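The man from Damano wanted to know what I thought about at night, up on the ridge, when the others had dropped out. I said I thought about my left shoe. He wrote down something longer than that.

They had it on the posters by June. Birger Nordin, 3,124 meters of climbing, no sleep, a race against himself. I have never understood that phrase. If I was racing myself, who came in second?

The Ivevside loop starts behind the school in Irville and goes up through the pines, and you do it 14 times. The organizer, Wikström, swore the distance had been measured with a wheel. I had my doubts. My watch gave me a different number on every lap, and Wikström's number never moved at all.
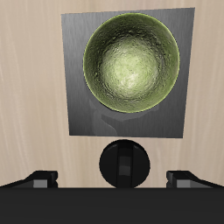 On lap nine he was waiting at the water table with a blanket and a speech.

"You're making history," he said.

"What history? Last year you had two people and one of them was your brother."

"He trained very hard."

I drank my soup and left. Up in the trees I heard footsteps behind me, even and light, and I let them come for a mile before I turned my head. I don't believe in that kind of thing. Tired men hear all sorts of feet.

"Which lap are you on?" I asked anyway.

"Same as you," somebody said, and went by on the left, breathing easily, in my shoes.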